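4. Washing and Drying the Fureo Throw

Your Fureo throw will get softer over its first few washes, so please don't worry if it feels a touch stiff coming out of the bag.

1. Shake it out well, outdoors if you can, and check the hem for loose threads.
2. Wash it on its own in cool water, with half your usual soap. Skip the fabric softener. 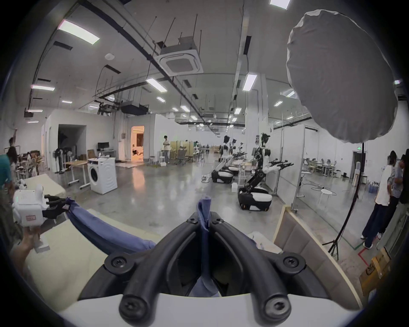

3. Tumble dry on low for 19 minutes, then feel the corners. If they are still damp, give it another 11 and check again.

CAUTION: Do not iron the Gastano label. It melts, and it will mark your iron too.

4. Lay the throw somewhere flat and let it rest overnight before you fold it away.

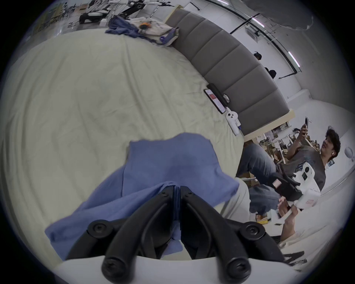 NOTE: Throws bought before December have the older hem, and those do best dried on a line in the shade.

5. Fold loosely and store in the cotton bag. If you like to keep yours at the foot of the bed, as many of us do, just turn it over every week or two so it fades evenly.

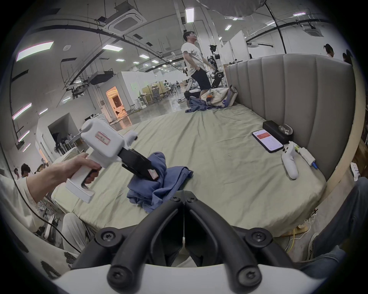 Fig. 4. Blue cloth on a pale green sheet.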